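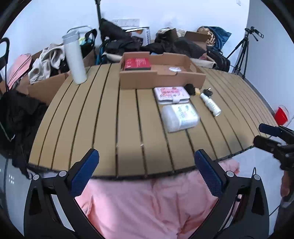 Slide 1: Carry-on only, notes for me

Hi everyone, thanks for coming out. Check the mic first, the one in Haverford kept cutting out and I only found out at the break.

Quick intro. I've been packing light since a trip to Tosov where my suitcase went somewhere else for 3 days and I wore the same sweater to every single dinner. Pause for the sweater. Then say tonight is about packing for a week with one bag, and we'll start with the little stuff, the toiletries and chargers and brushes, because clothes are the easy part (people never believe me on this!).

Slide 2: Lay it all out

Ask for hands – who packs straight from the drawer into the bag? I did that for years. Now I put every small thing on a table the night before and leave it there while I eat dinner. By the time I've done the dishes I usually want to put half of it back.

Mention the spray bottle question, it always comes up. Small one, filled at home, labeled with tape. Don't get into brands or we'll be here till midnight.

Slide 3: The scale

Hold up the kitchen scale. My toiletries and chargers for the May trip to Skakoson came to 1421 grams the first time I weighed them. That's a lot of shampoo! I took out the hair dryer attachment, the second moisturizer and a full-size sunscreen, and got down to 902. Let them do the math on their own. Somebody will ask about ounces, so have the phone ready.

Slide 4: Clothes

Go faster here, I ran long in Haverford. Two pairs of pants, four tops, one warm layer, wear the heavy shoes. Laundry in the sink on day three or four. Roll or fold, I don't care, and I've stopped arguing with my sister about it.

If the room is friendly, tell the one about the hotel iron in Trullenstead. If they look tired, skip it and go to questions.

Slide 5: The bag itself

Pass both bags around, the blue one and the old gray one. Point out the zipper on the gray one that sticks. I paid 20 dollars for it at a yard sale and it has been on more planes than the blue one.

Tell them to pack the bag and then walk around the block with it, stairs included.

Questions

Repeat each question into the mic. Liquids rules change, so send them to the airline's own page. Handouts are by the door, and I need the clipboard back before people leave.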